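Dukari reúne mapas, pagos y chat en una sola aplicación

La empresa Zaveter ha puesto en marcha Dukari, una aplicación móvil que agrupa en una única pantalla de inicio la búsqueda de comercios, los pagos entre usuarios y la mensajería. La versión para Android se puede descargar desde el lunes. La de iOS llegará en marzo.

El servicio arranca en 11 ciudades e incluye fichas de 2.000 establecimientos, entre ellos talleres, farmacias y tiendas de manualidades. Cada ficha muestra el horario, el teléfono y las opiniones de otros clientes.

Durante la fase de pruebas participaron 487 personas. Según Wahyudi Tarigan, responsable de producto, la función más utilizada fue la de avisos de reposición — el usuario marca un artículo y recibe un mensaje cuando vuelve a estar disponible en una tienda cercana.
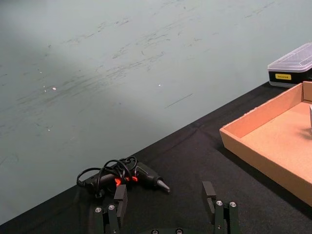 Los comercios podrán publicar hasta 80 artículos sin coste. A partir de esa cifra tendrán que contratar el plan Zaki, cuyo precio todavía no se ha comunicado.

Tymofii Dmytriv, director técnico, indicó que la próxima actualización, llamada Buton, permitirá consultar el mapa sin conexión.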